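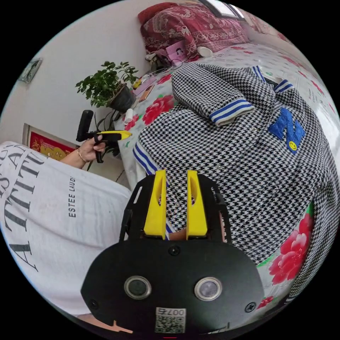 Performer Listings: Frequently Asked Questions

These answers cover the actor and presenter pages in the Ullitz screen directory. For company and agency accounts, see the separate account help.

Who can have a page?

Any performer with at least one credited role in a released film, a broadcast television episode or a published streaming title. Voice roles count. Stage work can be added once a page exists, but a page cannot be opened on stage work alone.

Does background work count as a credit?

Only if the performer is named in the on-screen credits. Uncredited background work is not listed. An uncredited speaking role can be listed with the tag "uncredited" if the production company confirms it in writing.

How do I request a new page?

Use the New Listing form. You will need the performer's professional name, the title of the production, the name of the character and a source for the credit. A screenshot of the closing credits is accepted if the title of the production can be identified from it. Forms without a source are closed without a reply.

How long does a request take?

New pages are normally checked within 13 working days. Corrections to existing pages take 5 working days. The queue is processed in order of receipt, and sending the same form again places the request at the back.

What appears on a standard page?

Professional name, occupation, a short biography, a credit list and, where supplied, representation details. Date of birth and place of birth are optional fields and stay blank until the performer or their agent fills them in. We do not publish height, net worth or details of relationships.

How long can the biography be?

200 words. Text over the limit is cut at the last full sentence. The biography should state what the performer has done and when. Words such as "acclaimed" or "unstoppable" are removed by the editors. Awards belong in the Awards section, with the name of the awarding body and the category.

Can I write my own biography?

Yes. Biographies supplied by the performer are marked "supplied" under the text. They are edited to the same rules as all others.

How are credits ordered?

By year of first release, newest first. Where a series runs over more than one year, it is placed by the year of the performer's last episode. Titles in the same year are listed alphabetically, ignoring "A", "An" and "The". The order cannot be changed by request.

What is the difference between main, recurring and guest?

Main: the performer is billed in the opening titles, or in the main cast block if there are no opening titles.

Recurring: the performer plays the same character in three or more episodes of one series without main billing.

Guest: one or two episodes.

If a performer moves from recurring to main during a series, the credit shows both, with the series number at which the billing changed. Press releases are not used to settle billing – the broadcast credits are.

How are titles in other languages shown?

Under the original title, with the English release title after it in brackets where there is one. Letters are kept as they are in the original. Kırmızıgül, for instance, is entered with the undotted ı, though a search for "Kirmizigul" will find it as well. Titles in non-Latin scripts are transliterated, and the original script is held in the Alternative Titles field.

Can unreleased work be listed?

Yes, if filming has started. It carries one of three labels: Filming, Post-production or Completed. Announced projects are not listed before filming. If there is no update for 11 months, the entry is hidden until a new source is received.

Why has a credit disappeared from my page?

The usual causes are a merge of two duplicate titles, a hidden unreleased entry (see above) or a challenge from another user. The History tab gives the cause. If it shows "merged", the credit should be on the page under the remaining title.

Two performers share my name. How are the pages kept apart?

Each page after the first is given a Roman numeral, in the order the pages were opened. The numeral has no other meaning. If credits have been attached to the wrong person, use the Move Credit form and list every title affected on a single form.

I have changed my professional name. What happens to older credits?

The page is moved to the new name and older credits show the new name only. If you would like "credited as" notes on older entries, tick the box on the Name Change form. Former names remain searchable unless you ask for them to be withdrawn.

Where does imported data come from?

Older television credits were brought in from the Brekier catalogue, and some short film credits from Nutasari. Imported entries are marked "B" or "N" in the source column. They have not all been checked against the screen credits, and episode totals in particular may be wrong.

Can a page be deleted?

Credits for released work are a matter of record and stay in place. The biography, birth details and representation details can be removed at the performer's request.

When is the directory updated?

Approved changes go live every Thursday at 6 am. A change approved after that time appears the following week.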